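Medosik opens a repair and refill counter for household plastics in Gistville

The new service will take back storage boxes, baskets and kitchen containers from residents and give them a second life in other homes

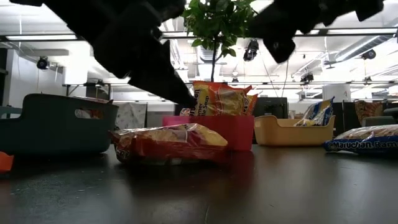
Callum, which has sold household goods in the town for many years, answers that such a counter should have come much earlier, and that the shops waited too long for their customers to ask for it. The company has agreed to place a collection shelf beside its own entrance, and it will pay for the transport of what is left there to the Medosik counter.

GISTVILLE, May 16, 2018. Medosik, the household goods cooperative, announces today the opening of its first permanent counter for the return, repair and resale of plastic household articles. The counter is situated on the ground floor of the Visser building, next to the covered market. It is open to all residents of Gistville and of the villages in the neighbourhood, and it is not necessary to be a member of the cooperative.

The decision follows a trial which began in January. During the trial, 603 households brought articles which they did not use any more. The largest group was storage boxes and baskets, and after them came food containers, washing-up bowls and flower pots. Of all the articles received, 76 per cent could be sold again or given away after cleaning or a small repair. The remainder was sorted by type of plastic and sent for recycling.

Before the trial, the cooperative expected mostly broken articles. The reality was different. Many boxes came without any damage, and the owners explained that they had moved to a smaller flat, that the children had left home, or that they had simply lost the lid. The lost lid was the most frequent reason given. Medosik has therefore made a lid library, where boxes without lids and lids without boxes are kept together and sorted by size. Visitors may bring their own box and try the lids on it. A lid costs the same whatever its size.

How the counter will work

Residents can bring articles during all opening hours of the covered market. An article must be empty, and it should be washed with warm water and ordinary soap. Labels may stay on, as the staff have a good method for removing them. Each person may bring up to 22 articles in one visit. Larger quantities, for example after the clearing of a house, are also welcome, but in this case we ask you to make an appointment by telephone.

For each article in good condition, the visitor receives a stamp on a card. A full card can be exchanged for any article on the shelves. The card has no final date and can be passed to another person. Those who do not wish to have a card can leave their stamps to the local schools, which will use them for boxes for their art rooms and libraries.

The following articles cannot be accepted: containers which have held paint, oil or garden chemicals; toys with batteries; baby bottles; and plastic which has become sticky or which breaks under light pressure. These should be taken to the municipal collection point as before. Articles made of several materials, such as baskets with metal handles, are accepted if the parts can be separated by hand.

Repairs

The repair bench is a new part of the service and was not included in the trial. Handles, hinges and clips can be replaced while the visitor waits, if the part is in stock. Cracks in baskets and buckets can in many cases be closed by plastic welding. A welded article is not sold for contact with food, and it receives a small mark on the bottom so that the next owner is informed.

Visser, the owner of the building, has renewed the floor and the water supply of the premises and lets them to the cooperative at a reduced rent for the first three years. Visser has also kept the old loading door at the rear, which will be used for the weekly transport to the recycling plant.

The cost of a repair depends on the part and is written on a list at the counter. The repair staff will always name the price before they begin. If a repair is not sensible, they will say so, and the visitor can take the article home again or leave it for recycling without payment.

Why plastic, and why now

In Gistville there are already good second-hand shops for clothes, books and furniture. Plastic household goods were missing. They are light, they take much room and they bring little money, so most shops refuse them. At the same time they last for a very long time, and a basket which is ten years old often does its work as well as a new one.

Medosik has calculated that roughly 900 articles per month must pass over the counter so that the service can cover its own costs. In the last month of the trial this number was not yet reached, but the trial was open only on two mornings per week and the place was difficult to find. The cooperative will publish the monthly results on the notice board in the covered market, also when they are not favourable.

Several visitors of the trial asked if the counter could also take glass jars and tins. For the moment the answer is no, as the washing room is too small. The question will be considered again after the first year. Other visitors proposed that boxes could be borrowed for a house move and returned afterwards. This proposal has been accepted, and stackable boxes will be available for loan against a deposit from the day of opening.

Opening day

On the opening day, all visitors may take one article from the shelves free of charge. There will be a demonstration of plastic welding in the morning and again in the afternoon, and a table where children can make labels for their own boxes. Coffee and tea will be served in the visitor's own cup, so please bring one with you.

The entrance has no steps. Bicycles can be left in the courtyard, and drivers who bring heavy loads may stop for a short time at the loading door.

About Medosik

Medosik is a cooperative which sells, lends and repairs articles for daily use in the home. It belongs to its members and uses its surplus for lower prices and for the training of repair staff.

Press contact

Questions from the press can be addressed to the Medosik office in Gistville. Visits to the counter and the repair bench before the opening are possible by appointment.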